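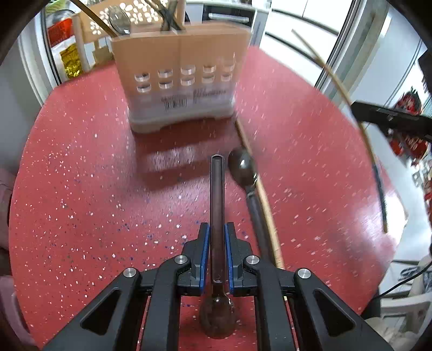
El hospital de Stokside abrió sus puertas una mañana entera y allí que me fui, con la libreta en el bolsillo y muchas ganas de ver por dentro un sitio del que llevo años oyendo hablar (casi siempre en reuniones sindicales, casi siempre a gritos). Trabajé de auxiliar de enfermería en Furkbridge y sigo los conflictos de la sanidad pública como otros siguen la liga. Nos recibieron en la cocina de personal de la segunda planta, y qué gusto empezar por ahí: la encimera roja con motitas blancas, un par de cucharas oscuras encima, el café corriendo de mano en mano y doce conversaciones cruzadas sobre turnos, nóminas y guardias. Si uno quiere saber cómo va un hospital, que se siente media hora en la cocina.

De guía tuvimos a Tahmineh Abbasi, enfermera de urgencias y delegada de la plantilla. Habla deprisa y camina más deprisa todavía. En el primer pasillo ya nos había contado lo del año pasado, cuando los pagos de marzo se retrasaron y 200 trabajadores firmaron una carta a la dirección. Hubo tres reuniones malas y una buena. De la buena salió el calendario de pagos que ahora cuelga junto a la puerta de vestuarios, plastificado y con las fechas en letra bien grande. ¡Lo que me habría gustado a mí tener algo así en Furkbridge!

Urgencias me impresionó. Tienen siete boxes, todos con cortina nueva, y una sala de triaje que antes era almacén. Abbasi nos enseñó el tablón de turnos y explicó el cambio que más ha peleado el personal: ya no se encadenan dos noches de guardia sin descanso entre medias. Una celadora que pasaba con una camilla vacía soltó un «¡y que dure!» y nos reímos todos.

Después subimos al ala Rashti, la de medicina interna, que lleva poco tiempo abierta después de la reforma. Mucha luz, seis habitaciones individuales al fondo y un control de enfermería desde el que se ve el pasillo de punta a punta (en mi época, para ver la última puerta había que levantarse y andar). También probamos Drolus, el programa con el que piden los cambios de turno. Yo iba con recelo, lo confieso, pero lo tienen muy por la mano: se propone el cambio, lo acepta un compañero y la supervisora lo valida esa misma tarde. Falta que entren los contratos eventuales, que siguen haciéndolo en papel. Lo pregunté dos veces y las dos me dijeron que está pedido.

La visita acabó en el salón de actos con un turno de preguntas que se alargó bastante. Se habló de las plazas sin cubrir en laboratorio, del aparcamiento (cómo no) y de si habrá más jornadas como esta. Me volví en el autobús con la libreta llena y con el horario de las reuniones abiertas de la plantilla apuntado en la tapa. A la próxima voy seguro, y me llevo a mis antiguas compañeras.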